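Home Tickets Courts Ladder Members Log in

Ticket: Dernau tennis club, ladder results not saving
Status: open, then closed, see bottom
Logged by: Ritva Laaksonen

Women's singles ladder stuck since January. Captains enter a score, page says saved, ranking doesnt move. 16 matches missing so far. Doubles fine.

Tried:
- cleared cache, no change
- re-entered Druka v Ionescu by hand, shows in match list, not on the ladder
- logged in as Vaser (team captain), same thing
- turned off the tiebreak option. Nothing. Turned it back on 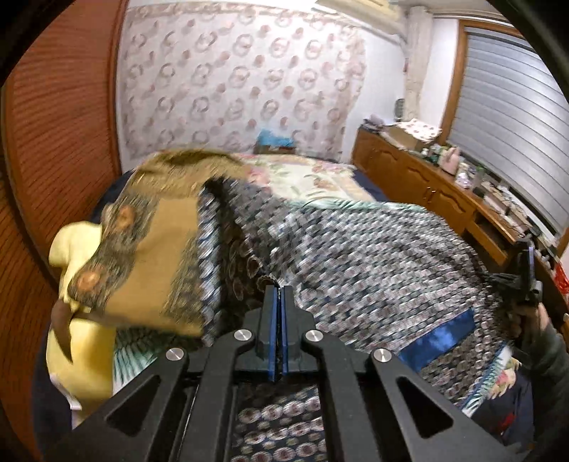 Quilt with the peacock-feather border, over the bed.

Found something. Every missing match went to a third-set super tiebreak. Straight-set wins go through ok. Import log shows error 23, "set score out of range". So the ladder reads 10-7 as a normal set and throws the whole match out, but the match list keeps it. Rule file only allows 7 games max per set.

Changed the limit for set three only. Reran the import. 15 of 16 now on the ladder, last one had a blank date, fixed by hand. Ionescu up two spots, Druka down one.

Note for whoever does this next: ladder points start at 1000, dont reset them, just hit recalcuate. Closing.

Comments

vaser: Can see my results now, thanks. Mixed ladder next please?

baseline_bo: same error on the juniors page, do I open a new ticket or add it here

Ritva L.: New one please. Put the error number in.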